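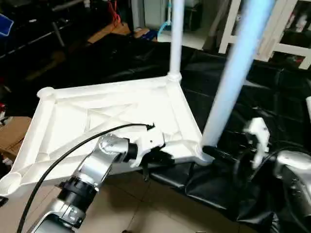
Humphreys to Publish Complete Edition of the Mokament Comics

GELTON, Sunday, May 18, 2025 – Humphreys will publish the complete run of Mokament, the fantasy adventure comic written by Marama Tautahi and drawn by Kaiwen Wei, in six hardcover volumes. The first volume goes on sale in February, and the others will follow at four-month intervals.

The set will collect all 100 issues of the original series, along with the two annuals and the short backup stories that ran in the later issues. It comes to 2,729 pages. Most of the backup stories have never been reprinted.

Mokament follows Vovotora, a river sorcerer who is bound to serve the kings of a drowned city. She can walk through standing water from one place to another, speak with the dead for as long as a candle burns, and take on the shape of any animal whose true name she has been told. She loses these abilities away from fresh water, a limit that drives much of the plot in the early issues. Her main opponent, the Salt Regent, is her former teacher and knows her own true name.

The new edition prints the stories in the order they first appeared. Earlier paperback collections moved the "Tide Court" flashback to the front of the series, and readers met the Salt Regent before Vovotora did. Tautahi asked for the original order to be restored.

"The flashback was written for people who already thought they knew him," Tautahi said. "Put it first and it's a different story. I never liked it there, and I said so at the time – but the books were already at the printer."

Wei has redrawn the covers for all of the volumes and corrected a small number of coloring errors in the interior pages. The line art has been scanned again from the original boards where these still exist. For issues 31 through 38, whose boards were lost, the pages were restored from printer's proofs.

"Vovotora's cloak changes from green to gray halfway through one fight, and I have been getting letters about it for almost 20 years," Wei said. "It is green now."

Each volume will include a character guide listing first appearances, known powers and aliases, plus a map of the river kingdoms. The last volume adds Tautahi's full script for an unfinished story, "The Well at Harrow Ford," with Wei's pencil layouts for the opening pages.

The volumes will be sold separately through bookstores and comic shops. A slipcase for the whole set will be offered with the final volume – it will also be available on its own to readers who bought the earlier books. Digital editions will be released on the same dates as the hardcovers.

Review copies of the first volume may be requested from the Humphreys publicity office in Gelton.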